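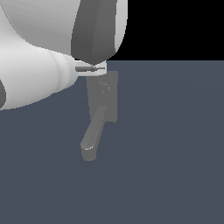 Seit Mai reden wir in der Spätschicht von kaum etwas anderem als davon, wer künftig die Prüfkammern auf- und zumacht. Bisher waren das wir, also Menschen mit Händen und gelegentlich mit Sehnenscheidenentzündung, und zwar 137 Mal pro Schicht, wenn alles gut lief. Jetzt soll das ein Arm übernehmen, und weil Mrema so etwas erst am Rechner durchspielt, bevor in der Halle auch nur eine Schraube gesetzt wird, haben wir viele Abende vor dem Bildschirm in Konrads Büro gestanden. Der Greifer steht da knapp über der Platte, fast geschlossen, und der graue Hebel hängt schräg nach links unten, als hätte er alle Zeit der Welt. Ich habe mich dabei ertappt, dass mir die Hand zuckte. Man kennt so einen Hebel eben!

Ich mache diese Arbeit nun schon lange genug, um zu wissen, dass Kammer fünf ein bisschen klemmt und dass man sie erst leicht andrücken muss — das steht in keiner Anleitung, das hat mir damals Mwajuma gezeigt, an meinem zweiten Tag, mit einem Kaffee in der anderen Hand. Konrad Tokarz, der bei uns die Planung macht, hat sich das alles geduldig angehört und mitgeschrieben. Zwei Seiten sind es geworden. Das fand ich anständig von ihm, und ich habe es ihm auch gesagt.

Was ändert sich nun für uns? Entlassen wird niemand, das haben wir schriftlich, und von den 41 Leuten in der Abteilung bleiben 40 auch am selben Platz. Nur Weidong Xue wechselt, aber der wollte sowieso zur Instandhaltung und freut sich wie ein Kind. Wir anderen werten künftig mehr aus und laufen weniger. Meinem Rücken ist das recht. Mir fehlt jetzt schon ein wenig das Schwätzchen zwischen den Kammern (die besten Rezepte habe ich von dort, auch den Linseneintopf vom letzten Winter), und ich weiß noch nicht, wo das hinsoll, wenn jeder vor seinem Monitor sitzt. Vielleicht stellen wir einfach eine Bank auf. Den Antrag schreibe ich am Wochenende.

Drucken | Per E-Mail versenden

Kommentare

Njoroge Were
Die Bank unterstütze ich! Aber bitte mit Lehne.

Bahman Ansari
Bei uns kam der Arm vor zwei Jahren. Die erste Zeit war zäh, inzwischen möchte ich nicht mehr zurück. Lasst euch die Schulung auf jeden Fall als Arbeitszeit anrechnen.

Mwajuma
Das war Tee, kein Kaffee. Sonst stimmt alles.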